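Kitchen week with the Prilell kit

I've had the Prilell starter kit on loan for 12 days now, and I'm sorry to say I've stopped answering email. Setup took one evening, mostly cables. Themba Engelbrecht talked me through calibration by phone, and then it was straight to the toy kitchen!

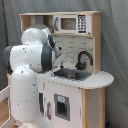
Fingers down over the sink, cloth waiting in the basin.

Soft stuff is my favorite test (any gripper can grab a block), and the slim fingers suit it. I do wish the jog controls were less twitchy — small moves near a countertop make me hold my breath.

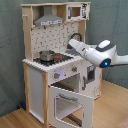
Prilell rents the whole kit for $80 a day, lessons included, and Viola Ruggiero teaches most of them. She likes starting people on easy reaches and saving the fussy ones for later. I'd put that little silver pot on the stovetop in the later group, and the tall curved faucet is good practice for steering around things. Bookings for August are open, so write to Viola if you want a slot.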